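The Last House in Dreren

My aunt left me the house in February, along with everything in it. I drove up from Cisudum with 13 flattened boxes and a roll of tape, and I thought it would take 2 days.

The kitchen went fast. She owned one good pot and a drawer full of rubber bands. The hall closet was coats, and in the pocket of the last one I found a bus ticket to Fivodora, never punched. I put it in my wallet.

The bedroom was slower. I had decided that whatever came out of the dresser would go on the bed first, and from there into a box or into the trash. By 4 in the afternoon very little had gone into either. I kept picking up the same things and putting them back on the plaid blanket.
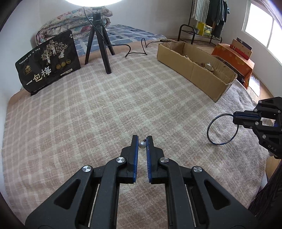 The silver-grey ornament and the blue ring, over the plaid blanket.

The ornament I remembered. She hung it in the window all year, and when I was small I believed it was worth a hundred dollars. I told a boy at school that it was, and he told his mother, and my aunt had to explain it to her over the fence. She never said a word to me about it.

The ring I had never seen before. It was too big for a wrist and too thin to be much use for anything. I asked the neighbor, who had come over for her casserole dish. She looked at it and said my aunt used to do tricks for the children at the Rácz bakery on Saturdays, before I was born. Coins, scarves, a ring.

"What kind of tricks?" I said.

"Not very good ones," she said.

She took her dish and went home. I taped up one box and wrote BEDROOM on the side. Then I found a nail over the window, where the old one had always been, and hung up the ornament. The light was almost gone by then. I sat down on the edge of the bed and tried to work out what a person could do with a ring.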